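Sunday, sim bench

Howard Sedgwick wants the Bodnár checklist signed off at 1000 episodes. I don't buy it. Rule 4 says "adequate clearance" and gives no distance. 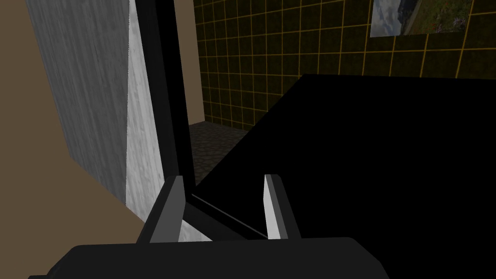 Went through 186 by hand. Borkimero passes anything with no logged contact, so a run that never tries the grasp scores clean.

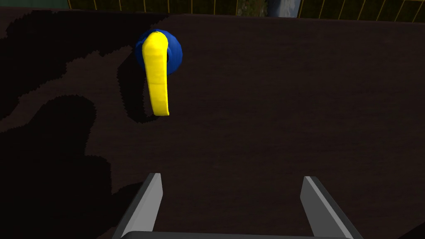
Proposed wording: no pass without a grasp attempt. Ask Pravholm if they'd accept it.

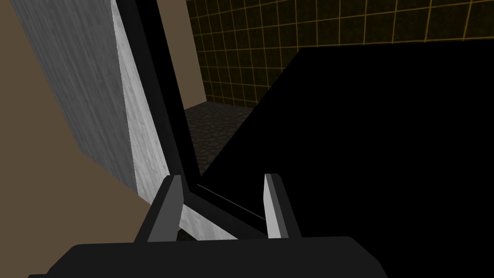 Gripper open near the black object, nothing between the fingers.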